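Household Storage and Removals, Unit 3
Handout: Floor-level packing in confined corners
Tutor: Murray Fortin
Bring this sheet to the practical on Mon 21 April.

1. Scope
This unit deals with cartons packed and stored on the floor, as opposed to those packed at bench height. Bench packing was covered in Unit 2 and is not repeated. Students on the Mondesow placement should read section 4 before their first shift.

2. Choice of position
A corner gives a carton support on one or more faces and keeps it out of the walkway. Its drawback is access: the packer can work only from the open sides. Place the carton with its front face towards you and leave floor beside it for both hands. Items waiting to be packed go on that patch of floor, within reach, and are not stacked against the wall.

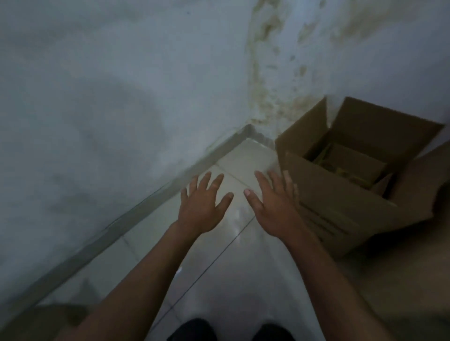 Reading time: 3 minutes

A plain corrugated carton on floor tiles, set against the back wall, is the arrangement used throughout this unit. The top is open and the back flap stands upright. Flaps on the wall side should be folded up before filling starts. A flap trapped between carton and wall is hard to free once there is weight inside.

3. Order of filling
3.1 Check that the floor is dry. Tiles hold water along the joints, and corrugated board weakens quickly when damp.
3.2 Tape the base along the centre seam and once across each end.
3.3 Pack towards the back first, heavy items lowest.
3.4 Fill side gaps with folded card. Offcuts will do.
3.5 Stop at 14 kg. The board can carry more, but a lift from floor level in a corner is an awkward one.

4. Walls
Painted walls mark easily. Leave a finger's width between board and paint where the carton will stay for more than a day. Record existing smudges and grey patches on the Vitent sheet before moving anything in.

5. Lifting out
Slide the carton clear of the corner before lifting. A clear width of roughly 600 mm is needed to crouch with both feet flat. Close the flaps first, short pair then long pair.

Further reading: Szénási, chapter 2, on board grades. The tables at the end of the chapter are not required.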